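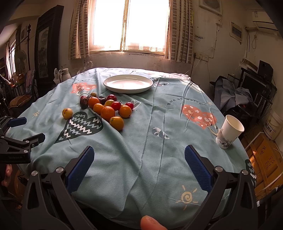 Getting creases out of a polyester tablecloth without wrecking it?
Bought one secondhand in Fellardale, label says polyester, folded in a drawer since March I think. Mine's the pale aqua one, on the round table, and you can see how wrinkled it still is, it's the print with the big gray heart with the zigzags. Washed it once already, no change. Have a Voltar iron with settings 1 to 7, no idea which one. Scared of melting the print. Need it for lunch, 17 people, two tables.

triltgate_mom
Low heat, 2 on a dial that goes to 7. Iron the BACK of it, never the print. Thin cotton dish towel in between, damp not soaking. Keep moving. Test a corner first, the hem is good for that. I did a whole set this way before a baby shower, took forever but no shine marks.

Sandhu
dryer. low, 8 minutes, wet washcloth in with it. take it out right when it stops and put it strait on the table. dont fold it again

pressedforthyme
Vinegar and water in a spray bottle, hang it in the shower overnight. Works on my shirts anyway, never tried a tablecloth. Or just put plates on the creases, once teh food is out people look at the food.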